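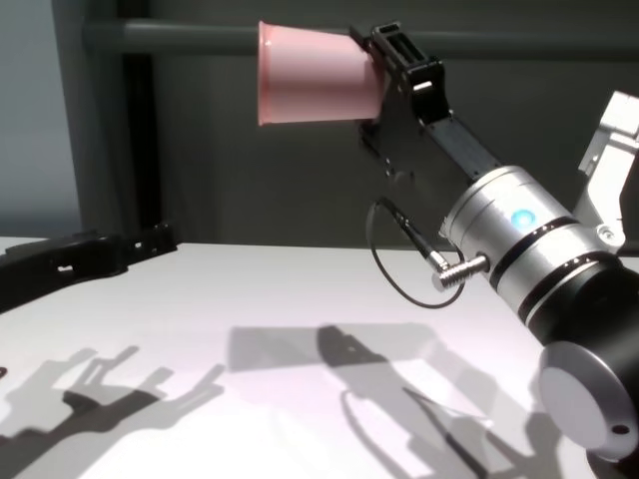

Section 4. Planning and Budgeting a Vanden Cell

Set the budget for the gripper and its cabling before choosing the arm. The wrist connector, plug and cable are ordered as one kit and are not included in the arm price. The cable must hang with enough slack for the wrist to turn, as with the thin black loop under the bracket while the gripper holds the pink cup on its side. A cable ordered to the exact length of the bracket will not meet this requirement.

4.1 Before requesting a quote

1. List every object the cell will handle. Record the widest and narrowest point of each.
2. Weigh the heaviest object. Add the weight of the gripper and bracket. Compare the total with the payload table in Section 2.
3. Measure the table and the distance to any wall, post or rail behind it. Mark fixed items on the floor plan.
4. Choose the cable kit. Allow for full wrist rotation in both directions.
5. Send the completed sheet to Marina Karagiannis at Kokkinos. Sheets received after 4th July are priced from the next list.

Note: Thin plastic items can deform under grip force. Order the soft finger pads if the list from step 1 includes cups, tubs or bottles.

4.2 Budget lines

Gripper, bracket and cable kit: $3,564
Spare finger set: quoted separately
Table and mounting plate: supplied by the customer
Ondolgate software license: billed yearly, first payment in November
Operator training: 13 hours, on site

Delivery takes almost 23 working days from receipt of the signed order. Spare fingers ordered later ship separately and carry their own freight charge.

Caution: Do not reuse a Sendik cable on a Vanden wrist. The plug may fit, but the pin layout is different. Damage from a wrong cable is not covered by the warranty.

Caution: Disconnect power before unplugging the wrist cable. Wait for the status light to go out.

For floor loading and anchor points, see Section 5.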